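Mitsingen im Projektchor Oletent — Stimmen für den Herbst gesucht!

Wir proben ab September ein neues Programm mit Liedern aus sechs Sprachen und freuen uns riesig auf neue Leute!

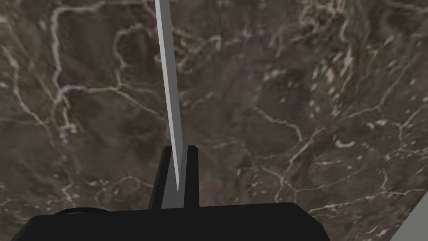

Kavitha Rajan schreibt uns, sie habe vorher nie in einem Chor gesungen und nach der zweiten Probe schon den ganzen Alt im Ohr gehabt.

Gesucht werden vor allem Tenor und Bass, aber auch Sopran und Alt sind willkommen. Noten lesen hilft — muss aber nicht sein. Geprobt wird abends im Saal Multudau, Raum 113.

Anmeldung bis 25. Februar bei Irén Pap, Durchwahl 2214.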